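Cables under a cloth-covered table: how do I get them off the floor?

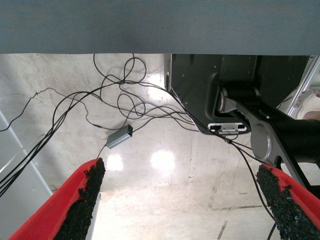 Question

Posted 30 April 2023 in Home > Floors and Furniture

I have a work table with a gray-blue cloth over it, and from standing height it looks like the table of a person with their life in order. Then you bend down. Black cables all over the floor, looping and crossing and wandering off to the left as if they had somewhere to be.

The floor is a shiny pale one with a mottled pattern, and it's picked up scuffs and thin dark streaks. Mopping is a joke. I push the mop in, it comes back wearing a cable.

What I've tried so far: twist ties (fell off), a shoebox (in December, lasted until New Year's), and ignoring it (ongoing). I rent, so no screws in the walls. Screws into the table would be OK but I'd like to avoid them. Budget is 50 dollars. Also, is there any hope for the streaks?

Viewed 242 times

Answer 1 (accepted)

Unplug everything first and pull it all out where you can see it. Label both ends with masking tape before you untangle, or you'll spend the evening playing "which black cable is this." You will probably find at least one that isn't plugged into anything at either end. I had three.

Then get a cable tray that clamps to the back edge of the table. Prirport makes a mesh one, no drilling, well inside your budget. Check the thickness of your tabletop before ordering, and fold the cloth out of the way so the clamp grips the table itself. Clamped over fabric, mine slid down a little every day until it let go at two in the morning.

Power strip goes in the tray, bricks go next to it, spare length gets coiled loosely and held with hook-and-loop straps. Leave slack on anything that has to move. One cable should come down to the floor, the one to the outlet, and you can run that down a table leg.

Twist ties are for bread.

Answer 2

Seconding the tray, though the Rodside one is deeper and fits fat plugs better. The clamps leave dents in soft wood so put a scrap of felt under them.

For the streaks: if it's vinyl, try a clean tennis ball, rubbed dry. Sounds stupid, works on most shoe and rubber marks. Whatever's left, a damp cloth with a bit of baking soda, then wipe with plain water. Go easy, too much scrubbing takes the shine off and then you've traded a streak for a dull patch in the shape of your ambition. Don't use the baking soda on real stone. If you don't know what the floor is, ask the landlord or try a corner first.

Answer 3

get a longer tablecloth

Comment on Answer 3

This was my plan until the mop incident. Ordered the tray. Two orphan cables so far and I haven't reached the left side yet.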